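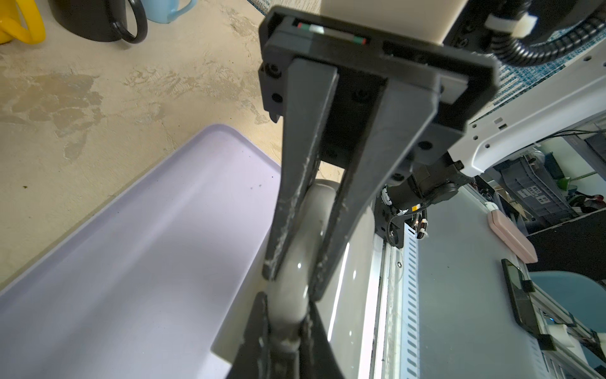 Mugs, Trays and Other Coursework: A Gallery from the Wenport Kitchen

The Anent project is trying to get a robot arm to put mugs away. Anyone who has shared an office kitchen will know that this is already beyond most of the staff, so we set our hopes accordingly.

The method is plain. A person drives the arm by hand through a task, start to finish, while a small camera at the wrist and the arm's own joints are logged. We call one run an episode. When there are enough episodes, the learning system gets the whole pile and is asked to work out what we meant. What it works out is sometimes a surprise to us, as when an early version learned to hover over a tray with great poise and never let go of anything.

As of 26 Nov 2024 the mug set holds 1,631 episodes. The target for the first round was 800, and then somebody bought more mugs.

About the picture on this page

Gray mug, held by the handle. The wrist camera's view is mostly gripper, which is also how the arm experiences its career. A curved handle between two fingertips is the grasp we want most and get least, and the model sees plenty of it at this range.

The pale lavender tray to the left is part of the standing layout. Yellow, black and light blue mugs share the counter beyond it. We like having other mugs at the edge of the view, partly for variety and partly so the model learns that a mug can be present without being any of its business.

The white scuffs on the fingers are staying. We used to wipe the gripper down before every session, until a model trained on clean fingers met a dirty pair.

Notes from the collecting

Handles. Body grasps are easier to drive and worse to learn from, at least with our gripper. A glossy mug held by its side has a way of turning slowly to face the operator. We kept 316 body grasps in the set for balance and have asked operators to stop adding to them.

Counters. The mottled stone pattern gave the first Vanon model some trouble, as it took several of the darker blotches for things worth picking up. It pinched at the counter with real commitment. More episodes on the same surface cured most of this.

Resets. After each episode the operator moves everything to a new starting spot. People believe they do this at random. Plotted out, one operator's random positions made a tidy arc exactly as long as a forearm. We now print a card with the positions on it.

Failures. We keep them, labeled. A dropped mug followed by a second try is worth having, so long as the second try works. A dropped mug followed by a sigh is trimmed at the sigh.

Speed. A practiced operator can finish around 85 episodes in a day. Past that the motions get brisk and the model picks up the mood. The Maruyama batch was collected late in the evenings, and anything trained on it alone puts mugs down as if it had been insulted.

Language. Every episode carries a short written instruction. "Pick up the gray mug by the handle" is good. "Same as last time" is not, and we have removed all of those we could find.

Coming up

December is for bowls. They have no handles, they nest, and the gripper has two fingers. The Wenport gallery will get its bowl page once there is a run we are willing to show people.

Back to Anent galleries
Data notes
Contact the Wenport lab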